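Speaker notes: Laundry, Two Arms, and a Lot of Patience
Talk for the Stetum meetup, September. Speaker: Shazia Dogar

Opening

Start with the hands-up question: who here folded laundry this week? Then: who could tell me exactly how they did it, finger by finger? Let the laughs die down. Go straight in.

Say who I am. I run data gathering on the Unda project. My job is to get good examples of people doing ordinary things through a pair of robot arms, so that a model can learn from them. I love this job and I'm going to talk too fast, so wave at me if I do.

Why clothes

A mug is the same mug every time you look at it. A shirt has no fixed shape at all. Drop it twice and you have two new problems. That's what makes clothing such a great thing to teach with, and also why our first month was so humbling.

We began with towels, like everybody does. Towels are kind to you. They're flat, they have four corners, and the corners look like corners. Then we moved to mixed piles and the success rate fell through the floor. (Pause here. People who have tried this will nod.)

What we count as an example

One example, which we call an episode, starts when the operator says "go" and ends when the task is done or given up. We save the camera views, the joint positions and the gripper state, all on one clock. Clock problems ate a whole week for us, so please check yours before you record anything you care about. If the picture and the arm disagree by even a little, the model learns to close its fingers on air.

Each episode also gets a short plain sentence saying what was asked. "Put the green one in the bin." "Find both socks." We write these the way people talk at home. Savolainen, the tool we built for labeling, lets the operator type the sentence before the run, and that one change made our labels so much better! When we wrote them afterward, we described what had happened instead of what we meant to do, and those two things drift apart very quickly.

Operators

Spend time on this part, it's the heart of the talk.

We train operators for 2 days before anything they record goes into the main set. The first day is just play. Pick things up, drop them, cross the arms, find out where the reach runs out. The second day is real tasks with someone sitting next to them. After that we cap a sitting at 58 minutes, an odd number that came from a calendar mistake and stuck.

Good operators are calm. They don't hurry toward the cloth and they don't wiggle the gripper while they think. When they need to think, they stop, and a clean stop is much easier to learn from than a nervous hover. I used to trim those stops out. Please don't do that without testing first! Our trimmed set gave us an arm that charged at everything.

Keep the mistakes, too. If a sleeve slips and the operator goes back for it, that recovery is gold. We tag it and keep it. What we throw away is the confused stuff: wrong sentence, dropped camera feed, somebody leaning in to fix the pile by hand.
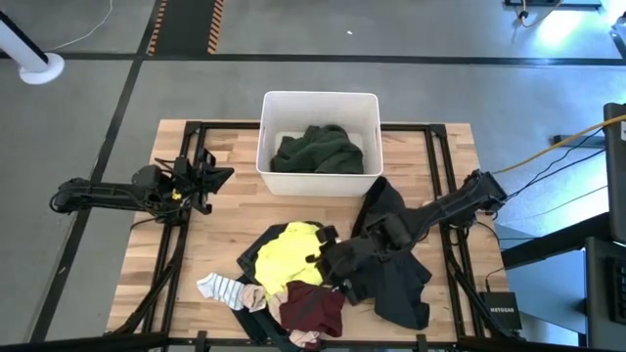
Back to variety, then, and the mess question. People ask how untidy a starting pile should be, and my answer is untidier than you think. Our early piles were polite. Every item sat next to its neighbor with a nice gap, and the model got good at gaps. Now we want things bunched up and overlapping, bright colors with dark ones, small pieces that are easy to overlook. Dark on dark is still our worst case, and I'd love to hear from anyone who has cracked it.

We have a card deck for this, named Jornitz after an old folder on our server. Draw 5 cards before the run: what goes in, where the pile starts, which arm goes first, and so on. It sounds silly and it works beautifully. Left to ourselves, we all build the same pile over and over.

If there's time: tell the sock story. If there isn't, skip to questions.

Likely questions

How many episodes do you need? More variety before more episodes. We got further from changing the piles than from doubling the hours.

Do both arms have to move in every run? No. Waiting is part of the task, and the model should see one arm hold still while the other works.

Could I do this at home? Yes, on a smaller scale. Start with 4 items of clothing and one sentence, and watch every single recording you make.

Contact: Shazia Dogar, Unda project | Copyright Unda. Notes may be shared with credit. | Back to top

This site uses cookies to remember your settings. Accept | Manage choices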